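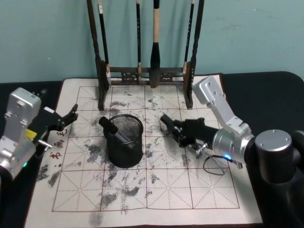 Schreibplatz für Pinselkalligraphie: Tuch, Ständer, Becher

Die Galerie zeigt die Grundausstattung eines Übungsplatzes im Kursraum Takside. Zusammengestellt hat sie Deolinda Sequeira, die dort den Einführungskurs leitet. Die Angaben richten sich an Teilnehmende, die zu Hause einen vergleichbaren Platz einrichten wollen. Stand: 2. August 2024.

Platz von vorn
Weißes Übungstuch mit rotem Raster auf schwarzer Tischplatte, dahinter der Pinselständer aus dunklem Holz mit vier hängenden Pinseln. Der dickste hat einen hellen Holzgriff und einen schwarzen, spitz zulaufenden Kopf. Im Becher aus schwarzem Drahtgeflecht steckt ein weißer Stift mit schwarzer Kappe.

Zum Raster
Jedes Feld ist durch gestrichelte Diagonalen und Mittellinien unterteilt. Die Teilung heißt Reiszeichenraster (mizige), weil die Hilfslinien an das Zeichen 米 erinnern. Waagerechte und senkrechte Linie legen den Schwerpunkt des Zeichens fest, die Diagonalen dienen als Bezug für Abstriche nach links und rechts. Im Kurs werden zunächst nur Grundstriche geübt, drei Einheiten lang, danach einfache Zeichen mit wenigen Strichen.

Zur Aufhängung
Pinsel hängen mit der Spitze nach unten, damit Restwasser nicht in die Zwinge zieht. Vor dem Aufhängen in klarem Wasser ausspülen, am Becherrand abstreifen und die Spitze mit den Fingern formen. Zwischen Spitze und Querholz muss Luft bleiben – bei langen Köpfen vorher prüfen.

Tuch und Raster
Die Flecken verteilen sich grau und gesprenkelt über weite Teile des Rasters, ein größerer liegt unten in der Mitte. Am linken Rand stehen drei rote Schriftzeichen untereinander, hinten schließt das Tuch an den Fuß des Ständers an.
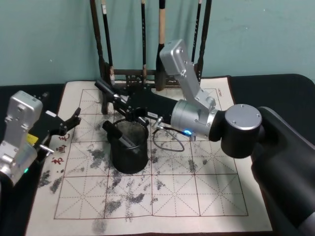 Wie groß sollte der Tisch für ein solches Tuch sein?
Maßgeblich ist das Tuch selbst: Es muss vollständig aufliegen, und hinter der oberen Kante wird Platz für den Ständer gebraucht. An der Schreibhand bleibt eine Fläche für Wasserschale oder Reibstein frei.

Hinweise zur Lagerung
Tuch flach trocknen lassen, erst danach rollen. Nicht falten – Knicke stören die Strichführung. Pinsel, die länger nicht benutzt werden, trocken und staubfrei aufbewahren. Die Materialliste zum Kurs liegt im Kursraum aus und wird im Januar neu aufgelegt.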